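Search the newsletter
Enter keywords Go

Womell corner: the document chaser is here, and we love it

If you were at the spring users' meeting in Pastedbridge you will have heard Lorena Echeverría promise that the document chaser would be in our hands before summer. Well, it arrived in April and we have been using it on every new mortgage application at the Mundale office. I have been wanting to write this piece ever since!

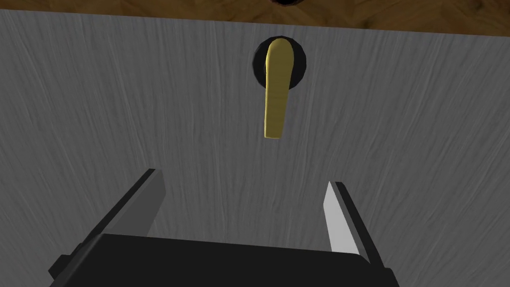
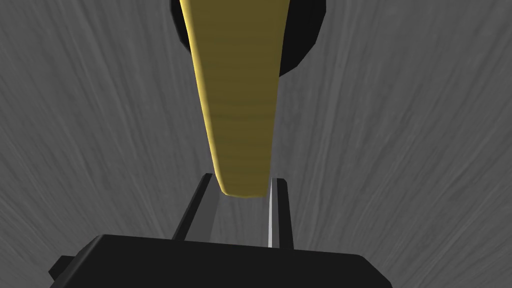
For anyone who hasn't switched it on yet, the chaser sits inside each client's case, on the same tab as the fact find. You tick the papers you need (payslips, bank statements, proof of address, proof of deposit and so on) and Womell sends the client one message with a link. They upload things as they find them, from a phone if they like, and the list ticks itself off at your end. If something is still missing after a few days it sends a polite reminder, and you can choose how many days that is.

It sounds like a small thing. But think how much of the week goes on emails that say "thank you for the March payslip, could we also have the February one?" Graciela Ojeda used to keep all of that in a spreadsheet with coloured cells, and a very good spreadsheet it was, but she was the only one who could read it. Now any of us can open a case and see where it has got to, which made a huge difference when she was away for a fortnight and the phones were going mad.

Setting it up

Go to Settings, then Case Tools, then Chaser. If you can't see Chaser you are probably signed in as an ordinary user, so ask whoever has the admin login. Turn it on for new cases only to begin with. We turned it on for everything, and people whose mortgages had completed years ago were asked for their passports. Javiera Cisternas spent a whole morning on the phone saying sorry (everyone was very nice about it).

Next, build your lists. You get a standard one to start from and it is fine for a plain employed applicant buying a first home. We made copies for self-employed clients, landlords and people remortgaging with the same lender. Give them names your colleagues will understand. Ours were called List A to List D for a while and we kept picking the wrong one.

Then change the wording of the reminders! The built-in text is a bit stiff. You have 300 characters for a text message and 2000 for an email, and the client's first name drops in by itself if you put it in curly brackets. Ours says who we are in the first line, gives the office number, and says that it's fine to ring if the link won't open. Lots of people are wary of links in messages, quite rightly, and we tell every client at the first appointment that one is coming and what it will look like.

Things we wish it did

Uploads stop at 15 files for each heading. For most clients that is plenty, but a landlord with several properties will run out of room under Tenancy Agreements. Our way round it is to make a second heading called Tenancy Agreements 2. Not pretty, but it works.

Joint applications are the other one. Both applicants get the reminder even when only one of them has anything left to send. Lorena has passed this on and it is on the list for the next release. I'd love to see a way to pause reminders over Christmas as well, so do back me up on the suggestions board if you feel the same.

And please do still look at what comes in. The list turns green when a file has been uploaded, whatever the file is. We have had a gas bill under Payslips and a bank statement with every second page missing. One of us opens each file and marks it as checked before the case goes to the lender, and the "checked" box is well worth making compulsory (same settings page, right at the bottom).

More help

Joaquín Ulloa has written a short guide with all the menus in order, and he'll send it to any member who asks. Olga Ojeda is running an evening session online at 7pm for people who would like to see it done from start to finish on a practice case. Bring your own lists if you have made any, as we want to put together a shared set that everyone can copy from. The joining link will be on the members' page, under Events.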